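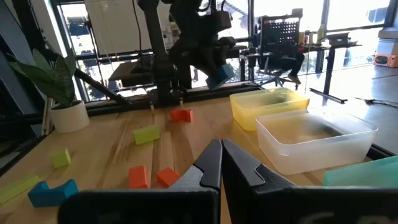

Rodis Bausteinkiste: Sortieren und Aufräumen mit Schaumstoffklötzen

Stand: 6. März 2018

Willkommen bei Rodis! In diesem Verzeichnis liegt alles, was wir zum Thema Klötze sortieren zusammengetragen haben: Spielkarten, Aufräumpläne, Bauvorlagen und eine Wortliste zum Benennen der Formen. Angefangen hat das Ganze mit einem Sack bunter Schaumstoffteile und der Frage, wie man sie am Ende wieder in die Kisten bekommt. Inzwischen sind über 30 Karten daraus geworden, und wir haben immer noch Lust auf mehr!

Inhalt

karten/ – die Spielkarten als PDF, jeweils eine Aufgabe pro Blatt
plaene/ – 13 Aufräumpläne, vom einfachen Einräumen bis zum Sortieren nach zwei Merkmalen
vorlagen/ – Bauvorlagen für Türme, Tore und Brücken
woerter.txt – Bezeichnungen für Formen und Farben, eine pro Zeile
aenderungen.txt – was wann dazugekommen ist

Was man braucht

Weiche Klötze in mindestens drei Farben. Wir arbeiten mit Blau, Limettengrün und Orangerot, weil man die drei auch auf einem hellen Holztisch sofort auseinanderhält. Quader und Würfel bilden den Grundstock. Richtig schön wird es aber erst mit den Sonderformen: Bögen und Klötze mit U-förmiger Aussparung machen aus jedem Haufen im Handumdrehen eine kleine Stadt.

Dazu kommen offene Kunststoffkisten. Durchscheinende sind uns am liebsten, weil man von der Seite sieht, was schon drin ist. Sie dürfen ruhig verschieden groß sein. Bei uns stehen sie rechts auf dem Tisch und sind zu Beginn leer, die Klötze liegen kreuz und quer davor. Eine Zimmerpflanze darf gern mit auf dem Tisch stehen bleiben, dann lernt man gleich, drumherum zu bauen.

So läuft eine Runde

1. Klötze auf dem Tisch verteilen. Nicht ordentlich hinlegen! Manche stehen, manche liegen, manche lehnen schief, und so soll es sein.
2. Eine Karte ziehen und laut vorlesen.
3. Aufgabe lösen, immer nur einen Klotz auf einmal nehmen.
4. Alles in die Kisten räumen, und zwar nach dem Plan, der auf der Karte steht.

Eine Runde dauert mit Aufräumen fünf Minuten, mit Bauvorlage deutlich länger (bei der Brücke verlieren wir regelmäßig jedes Zeitgefühl).

Die Pläne

Galar ist der Plan für den Einstieg: eine Farbe, eine Kiste, fertig. Zamora sortiert nach Form, also Würfel zu Würfeln und Bögen zu Bögen, ganz egal, welche Farbe sie haben. Jurska verbindet beides und ist unser heimlicher Liebling. Da kommt der grüne Würfel woanders hin als der flache grüne Quader, und schon wird am Tisch diskutiert. Die übrigen Pläne sind Abwandlungen dieser drei und in der Datei plaene/uebersicht.txt kurz erklärt.

Zu den Bezeichnungen

In woerter.txt stehen derzeit 32 Einträge. Ein Klotz heißt dort nach Farbe und Form, zum Beispiel „orangerot, Bogen“ oder „blau, U-Form“. Ob ein Quader gerade steht oder liegt, gehört nicht zum Namen. Bitte bei neuen Einträgen die Kleinschreibung der Farben beibehalten, sonst stolpert die Suche darüber.

Bekannte Lücken

Für gelbe Klötze gibt es noch keine Karten. Die Vorlage „Doppeltor“ verlangt zwei gleich große Bögen, und die hat nicht jeder Satz. Eine Fassung mit nur einem Bogen ist für Juni geplant.

Mitmachen

Neue Karten sind hochwillkommen! Am einfachsten die Datei karten/leer.odt kopieren, ausfüllen und zusammen mit einem kurzen Hinweis schicken, welche Klötze gebraucht werden. Wer eine Aufgabe schon einmal gespielt hat, schreibt bitte dazu, wo es gehakt hat.

Nutzung

Drucken, kopieren, ändern und weitergeben ist erlaubt, bei Weitergabe bitte Rodis als Quelle nennen.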